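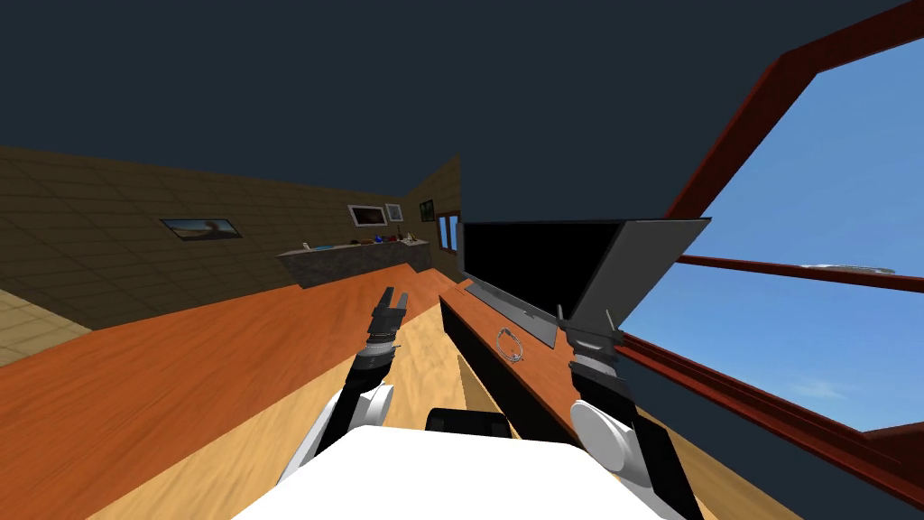 The simulator has been running on the shop computer since the first week of December, so I'm catching up on notes before I forget what I changed.

Short version for anyone new: we are building a two-armed robot in the shared workshop at Fernton. The arms are half assembled. Until they're done I'm working out the motions in simulation, where a bad command costs me a restart and no gearbox.

The room model came from Radomir Begović, who had made it for something else. I kept the two wooden tables, the monitor on the narrow desk and the big window, and left the decorations on the walls alone. The first task is to pick up the coil of cable lying on the desk in front of the monitor. Thin loops are hard for a two-fingered gripper, and cable is what we handle most in the shop, so it seemed like the right place to start.

Problems so far, in the order I hit them:

The head camera was mounted with a roll error. I had swapped two axes in the config file, and the whole room came out tilted, floor and desk running off on a diagonal. I spent an evening looking for the fault in the renderer. It was line 779 of my own file. I have a corrected copy but haven't merged it yet, as the arm offsets in the same block need checking too.

The right arm likes to come in too close to the monitor. The planner treats the screen as a flat plane and ignores the housing behind it. I put a padded box around the whole thing, 70 mm on every side, and that was too much. The arm then refused to go near the cable at all. I'm down to 9 mm on the front and have left the rest as it was.

The left arm has nothing to do in this task, but it still needs a parking position. Right now it stays up with the fingers open, pointing at the far end of the room. Ognjen Stoyanova wants it folded down against the body. She's probably right, but the folded pose puts the elbow near a joint limit and I want to see the real hardware first.

The cable itself is a rigid ring for now. It doesn't bend or slide the way a real one would. I tried a soft version made of 170 short segments and the simulation slowed to a crawl, so I went back to the rigid one. Fewer segments might be a fair compromise. I'll try that next.

On the hardware side, the forearm covers are printed and the second shoulder is waiting on bearings from Crenshaw. Washington Pacheco has offered to redo the wiring harness, and I said yes before he could change his mind. We also need a proper emergency stop on the bench before either arm gets power.

If you've used a planner that handles monitors and other thin upright things well, leave a comment with the settings you used.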